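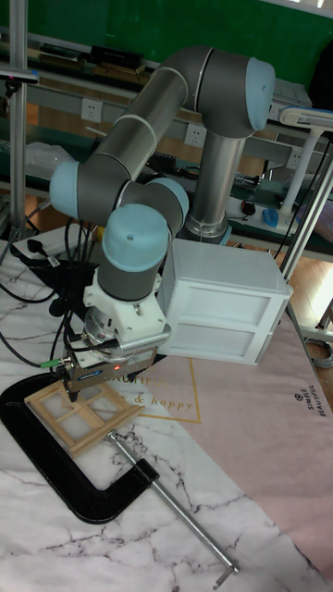

Jundik two-drawer box, white, resting partly on a pink desk mat.

Search the store Enter item name or number Go

Jundik Two-Drawer Box, White

Updated in August by the Floditz shop desk

The Jundik is a small storage box for a desk, bench or shelf. It is a plain white rectangle with two drawers stacked one over the other, and each drawer front has a recessed panel. Altberg makes it, and we have carried it in the Floditz store since the older one-drawer box was dropped.

People buy it for the things that end up loose on a table: pens, tape, spare screws, charging cables, sewing notions. The drawers are the same size inside. They come all the way out, so you can carry one over to where you are working and put it back later. There is no lock and no label holder. If you want labels, paper ones stick fine to the drawer fronts and peel off with warm water.

The box ships assembled. Wipe it with a damp cloth and dry it afterward. Do not use scouring powder – it dulls the white finish and we can't replace a box for that.

Two boxes can be stacked. We don't recommend three. On a smooth tabletop the box may slide a little when you pull a full drawer, and a desk mat under the front edge helps. Felt feet are in the bag taped inside the lower drawer.

Item number: 56-11
Color: white
Drawers: 2
Assembly: none
In the package: box, drawers, felt feet

The box does not come with dividers. The Bañuelos divider set fits both drawers and is sold separately. Please check the listing for the set before ordering, as an earlier version was made for the one-drawer box and is too short.

Orders placed before 11 a.m. leave the warehouse the same day. Returns are accepted unused, with the felt feet still in their bag.

Comments

benchside
Got one for the hobby table. Holds all my small clamps and the glue bottles if I lay them down. The lower drawer was stiff for the first week and then loosened up.

mapledesk2
Does the divider set come in white too? I only see gray.

Floditz shop desk
Gray only for now. White is on order.

tansy_r
Nice box but mine had just one pack of felt feet for two boxes. Wrote in and they mailed another.

benchside
Stacked mine with a second one last month, no wobble so far.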